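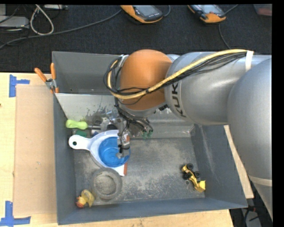 4.2 Mixed household goods in deep bins

Figure 3. Grey metal bin with a blue bowl and a white scoop.

Potgieter and Raudsepp hold that kitchen and cleaning items can share one bin without slowing the person who sorts them. We doubt it. Their claim rests on 30 bins, packed by 2 people who already knew the items. A scoop like the one in Figure 3 has a long-standing place in neither group – our sorters at Vornelum filed it under baking on Wednesday and under cleaning a day later. Until the labels are settled, we treat the reported agreement as an upper limit.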